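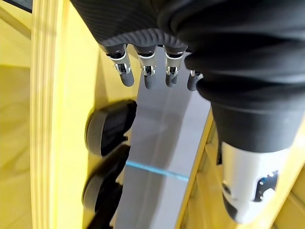 So I've been learning to bake my grandmother's milk bread since November and I finally have enough thoughts to bother you all with them. Bear with me, it's going to be a few posts (you know how I get).

First thing. Her recipe card says "flour, until it feels right." That's the whole line. I called my aunt Toshiko Nakajima to ask what right feels like and she said "like your earlobe," and then we talked for 54 minutes about her knees and the new neighbors, which was lovely, but I still had a bowl of shaggy dough sitting there the entire time.

The earlobe thing works, by the way! I stood in the kitchen pinching my ear with one hand and the dough with the other and I stopped adding flour right when they matched.

Second thing, the cooked flour paste. You stir a little flour and milk over low heat until it goes thick like pudding, then let it cool all the way before it goes in with everything else. I rushed that on my first try and got a loaf you could have propped a door open with. We ate it anyway, toasted, with a lot of butter.

My friend Surachet Chareonsuk, who bakes much more than I do, told me to quit watching the clock and watch the dough. He's right, but I'm a nervous person, so I set a timer for 30 minutes and just keep going back to peek under the towel. On a cold morning my kitchen takes forever. I've started putting the bowl in the oven with only the light on — such a help.

Somebody asked about pans. Mine came from a shop called Fallavton that was closing down, and it's a bit dented on one side, so every loaf leans to the left. I've gotten fond of the lean.

Sunday's loaf was the first one that pulled apart in those long soft strands like hers used to. I sent a slice home with my aunt and she called that night to say it needed more salt. Then she asked if there was any left.

I'll type up the card for anyone who wants it, earlobe note included. Might take me a day or two, her handwriting is really something.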